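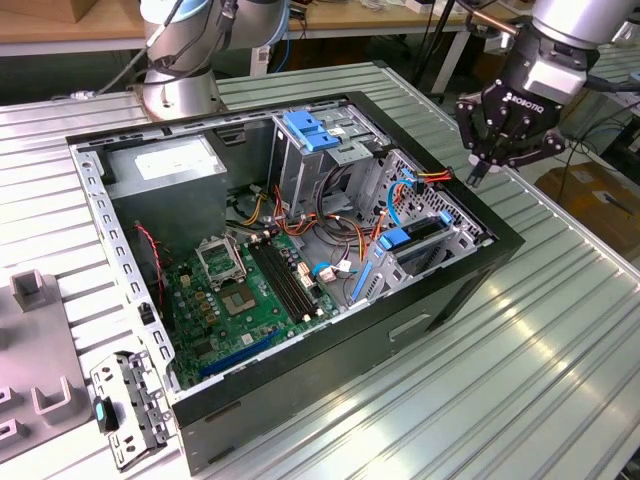 A tower on its side with the cover off, the best view a computer ever gives you.

Open Up the Old Tower Before You Give Up on It

I love an old desktop tower. I love the weight of it and the mess of orange and yellow wires, and I love that you can lay one down on a bench, take off a panel and see the whole works at once. My phone has never let me do that!

I bought my first used one in July for less than a decent pair of shoes, and I had it apart before dinner. There was a power supply in one corner, a cage for the drives, and a green board with room for my hands. I knew almost nothing. By bedtime I could name most of the parts (and I'd lost 2 screws, which I still blame on the rug).

People tell me these machines are junk. My friend Fergal Mac an tSaoi spent $600 on a slim new Halleo and is very happy with it, and good for him. But when its storage fills up he'll be shopping again, and I'll be sliding another drive into a cage.
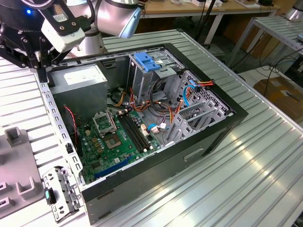 That colored latch on the drive cage is my favorite thing in the whole box. Somebody at a drawing board wanted a stranger to be able to get a drive out years later, and made the part you touch bright blue so you'd find it. What a kind thing to do! Memory slots are just as friendly, with a notch so the stick only goes in one way.

So if there's a tower in your closet, unplug everything, lay it on its side and have a look. Schools should keep a few for kids to take apart, too. Mine would have had to drag me out at the bell.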